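Blog > Lab notes > Manipulation

Glare, exposure and a policy that stopped closing its grippers

March 21, 2022

I have been putting off writing this up because the result is small and the debugging was long. It concerns the desk-clearing task on the two-arm bench, and what happens to a cloned policy when there is a bright light source inside the camera view instead of above it.

Background for anyone who skipped the earlier posts. The policy is plain behavior cloning with action chunks. Input is the head camera plus joint positions for both arms. Output is a block of joint targets, which the controller plays back before asking for the next block. There is no force input. The training set for this task is 1000 demonstrations, recorded by teleoperation, and the task is short: pick up the pen holder, put it on the sheet of paper, press the lamp switch, return both arms to rest.

The first policy trained on this set did well with the lamp off at the start of the episode and badly with the lamp on. With the lamp off it finished nearly every trial. With the lamp on, the right arm would go to the correct place over the pen holder, stop, and hover. The gripper target drifted between half open and fully open and never crossed the threshold for a close. If I left it alone for long enough the arm eventually wandered back to rest as if the job were done.

My first guess was the data. About half of the recordings were supposed to have the lamp on, but I had not checked, and the Belden scheduler that picks start conditions has a history of repeating itself. I went through the episode headers. The split was fine. I then looked at the pictures and saw the problem I should have looked for first, namely that the lamp on episodes were all recorded before I changed the exposure settings in the capture program. The lamp off episodes were recorded on both sides of that change. So the network had never seen a lit lamp under the new settings, and the new settings were what I was running at test time.

Under the old settings the lit lamp was a clean shape and the table near it was slightly brighter than the rest. Under the new ones the lamp head blooms, and the reflection on the tabletop becomes a feature in its own right. It is large, it has soft edges, and it moves when the lamp moves. In image space it is bigger than the pen holder, and it sits close to it.

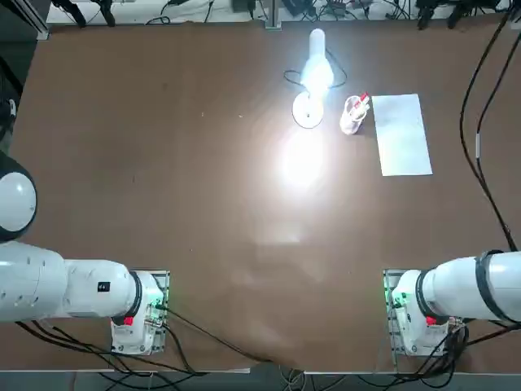

Head camera view, lamp on. Note the hotspot on the tabletop below the lamp.

To test whether the reflection was the cause and not just something that came along with the lamp, I ran three conditions. In the first I left everything alone. In the second I masked the lamp head in software and left the reflection visible. In the third I masked the reflection and left the lamp head visible. The mask is a flat patch of the median table color, which is crude, and it introduces an edge the network has not seen either. I accept that. The third condition recovered most of the lost performance and the second recovered almost none of it. A patch with a hard edge did less harm than the glow it replaced.

I did a second check with saliency on the gripper output alone. I do not put much weight on saliency maps, but the pattern was consistent across trials. With the lamp off, the response was concentrated on the pen holder and the gripper next to it. With the lamp on, a good part of it moved to the boundary of the bright area, and it followed that boundary when I shifted the lamp.

There were two obvious fixes. One was to lock the exposure back to the old value. That works, and if the goal were only to finish the task I would have done it and moved on. The trouble is that the old value leaves the dark parts of the grippers almost unreadable when the lamp is off, which was why I changed it. The other fix was to make the policy less sensitive to where bright areas fall.

I took the second route, in two steps.

Step one was augmentation. The usual brightness and contrast jitter was already in the pipeline and did nothing for this, because it acts on the whole image. I added a local term: an elliptical additive patch with a soft falloff, random center, random size, clipped at the sensor maximum. The code is in the Munshi branch of the training repo, in the same file as the crop augmentation. The falloff matters. My first version used a narrow one and the network learned to ignore patches that looked like stickers, while still being confused by the real thing. Widening it until the patch faded over most of its own radius fixed that.

Step two was 60 new demonstrations with the lamp on under the current settings, with the lamp placed differently from one to the next. I kept these in a separate shard, Fomberg, so that I could train with and without them.

The outcome, in order of how much each change helped: the new demonstrations alone recovered most of the gap. The augmentation alone recovered a bit more than half of it. Both together brought lamp on trials level with lamp off trials, within what I can resolve at this number of runs. Lamp off performance did not change in any of the variants.

I would have liked the augmentation to win, as it costs nothing at the bench. It did not. One likely reason is that a real reflection comes with other effects I do not model — the shading on the paper changes, and the white holder itself picks up light on the side that faces the lamp. An additive patch pasted on the image knows nothing about which surface it is on.

Some loose ends. The sheet of paper is a weak point in all of this. It is white and blank, and with the lamp close to it the contrast between holder and paper drops enough that placement gets sloppy even when the grasp is good. In 4 of the trials with the final policy the holder was released with its base over the edge of the sheet. I counted these as successes under the rule I wrote down in advance, but I would not defend the rule.

I also repeated the comparison on the Skilholm checkpoint, which was pretrained on the drawer and cup tasks and then fine-tuned on this one. It showed the same failure, with the same hovering, and the same fixes worked on it. Pretraining on those tasks did not help, and neither of them ever had a light source in view.

The capture program now writes exposure and gain into every episode header, and the loader refuses to mix values unless told to. Older episodes have the fields filled in by hand from my notes, with 6 left blank where the notes did not say. Those are excluded for now. The next set of runs will use a second lamp position behind the paper, and I want those recorded before June, when the bench gets moved.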